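Can a Robot Put the Cans Away Yet? Our Term Project

Group: Endang Raju, Ikhsan Manurung, Qistina Tarigan
Project supervisor: Ketill Thoroddsen

Why we picked chores

My mum's first question when I told her I was taking robotics was whether I could get one to unpack the groceries. I laughed, and then I kept thinking about it all through November, and by the time we had to hand in a topic I'd talked Ikhsan and Qistina into it. So our question is pretty much hers: can a robot arm with an ordinary two-finger gripper do the boring putting-away jobs you'd find in a kitchen or on a shop floor?

We didn't have the money (or the nerve) to do this with real hardware, so everything ran in simulation. Ikhsan set up the scenes in a project folder he named Stumwood, and I have no idea why, but the name stuck and now it's on all our files.

The job

We cut groceries down to one thing, cylinders on a tabletop. Think soup cans, spice jars, a roll of tape at the hardware store. The arm has to find the cylinder, pick it up and stand it on its end in a marked spot. We gave it 25 tries per setup, with the cylinder starting in a different position each time. I figured this would be the easy part and we'd be on to bowls by week two. We never got to bowls!

Our first setup had flat, even light and a plain white table, and the arm did great. Then Ketill looked over our shoulders and asked what kitchen we'd ever seen with light like that. Fair enough. Qistina went off and made a nastier version with scratches on the tabletop and hard shadows all over the place, and that's the one I want to talk about.

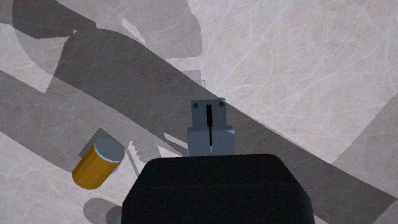 Looking down at the gripper and the orange-yellow cylinder on the scratched table, shadows included.

With those shadows our vision code fell apart. It was looking for dark outlines, and a shadow has a lovely dark outline, so the arm would head off with total confidence and close on bare table. Out of 25 tries it got the cylinder upright in 4. Switching to colour helped with the finding part, but then we ran into the grasp itself. If the fingers came down a bit off the middle, the cylinder rolled, and our code had no plan for a thing that rolls (I spent two whole evenings on that and I'm still a little sore about it).

So, can they do it yet?

For a shop with fixed lighting and the same product every time, I'd say yes, our first setup was basically that. For my mum's kitchen, not with what we built. A person squints, nudges the can, tries again, and our arm had to be told every bit of that.

If we had another term I'd add a retry step before anything else. Qistina wants to move the camera and Ikhsan wants to try softer fingertips. The scene files are in the Stumwood folder on the class drive if next year's group wants a head start, and please fix the bowl model, the handles are on the inside.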